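A day among the grippers: our visit to Brultero's open day at Trenaldale

Posted in Visits and outings, November

I had been promising myself a trip to Trenaldale for the best part of two years, ever since our little workshop at Jeltham started grumbling about its old parallel gripper, and when the invitation to the Brultero open day came round I said yes before I had even looked at the trains. As it happened the trains were fine, the coffee on the platform was not, and I was standing in the reception area by half past nine with a paper badge on my coat and a very good cinnamon bun in my hand.

Getting there and getting in

Trenaldale is one of those business parks where every building looks like every other building, so do follow the painted signs and ignore your phone (mine took me twice round a carpet warehouse). There were 33 of us on the morning tour, a nice mixture of college people, small manufacturers like ourselves and a few who I think had simply come for the buns. We were split into groups of 7 or so, given a sheet with the running order, and sent off through a long corridor smelling of new paint.

The arms hall

The first hour was all arms. Brultero had set up two of theirs next to a Casado, which I thought was rather sporting of them, and let us feed all three the same tray of parts. I won't pretend to be neutral because we have had a Casado at home for years and I am fond of the thing, but the newer Brultero was noticeably smoother when it slowed down at the end of a move. The Casado was quicker to teach. You take hold of the wrist, you walk it where you want it, you press the button, and that is that. On the Brultero you have to go into a menu first, and I went into the wrong one both times.

What I did like very much was the wrist connector. It is a twist and a click, and you can swap from a suction cup to a two-finger gripper without hunting for an Allen key. Ours takes three screws and a good deal of muttering. The quick-change plate is 175 pounds on its own, which made me wince a little, but I have been thinking about it ever since.

Two-finger, soft finger, suction

After that came the gripper benches, and this was the part I had really come for. They had a box of awkward things to pick up: a bag of lentils, a sponge, a glass tumbler, a paperback, a knitted glove. Suction was hopeless on the glove and splendid on the paperback. The soft fingers managed the lentils beautifully and then would not let go of them! The plain two-finger gripper, which I had gone in feeling rather superior about, did better than I expected on nearly everything, so long as you came at the object from a sensible angle. I wrote "angle matters more than fingers" in my notebook and underlined it twice.

There was a durability rig in the corner opening and closing a set of fingers all day long. The counter said 2,000 when we came in, and one of our group stood watching it with his sandwich for so long that we nearly left him behind.

Hand-held tools and the glove

Before lunch we went through to the long white room where they try out the hand-held side of things, and I could happily have spent the whole day there. You do the job yourself with a gripper tool in your fist, or with a sensor glove on, and the movement can be used afterwards to teach an arm. Both kinds carry a white cube printed with black square markers, for tracking where the hand is. I had only ever read about the glove, and I had pictured something much slimmer. The tool has its own camera with a very wide, round view, and I was surprised by how much ceiling it takes in when it is pointing upwards.
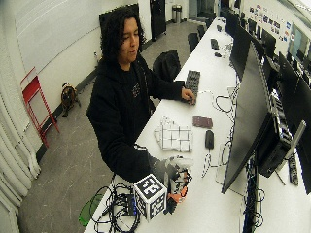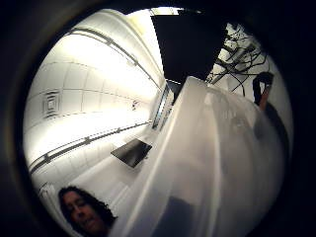
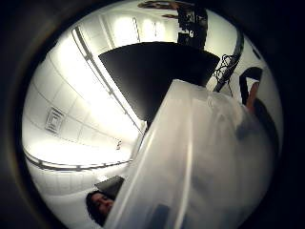
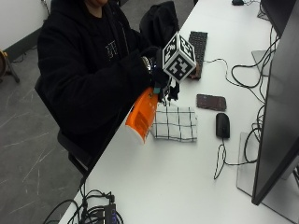

Which would we choose?

We argued about this all the way through lunch (leek and potato soup, very decent, and a cheese scone). My own feeling is that the hand-held tool would suit us better to begin with. You are working with the same sort of fingers the arm will have, so you find out quickly if a thing can't be picked up that way, whereas with a glove it would be easy to do something clever with your thumb that no gripper of ours could copy. On the other hand, the packing jobs we do at Jeltham involve a lot of folding and tucking, and there I can see a glove earning its keep. I asked whether we could hire one of each for a month and was told to send an email, so I have sent an email.

I would also want to know how the markers stand up to a dusty workshop. Ours is very dusty.

The controller talk

After lunch there was a talk on controllers, in a warm room, straight after soup, and I am afraid I missed some of the middle. The part I did catch was useful. The new Brultero box will run a Casado arm with an adapter, though you lose the hand-teaching button, and for me that button is half the pleasure. There is a touch panel and also a proper pendant with real keys, and I was glad to see the pendant because half of us wear work gloves.

If you are thinking of going

The next one is in the spring. Wear flat shoes, as the floors are hard and there is a lot of standing about. The morning tour is the better of the two, I am told, as the afternoon one skips the white room. Parking is free but fills up before ten, and the station is a twenty-minute walk, uphill on the way there. Bring a few awkward objects from your own workshop if you can carry them. I wish I had taken one of our mesh produce bags, and I shall next time.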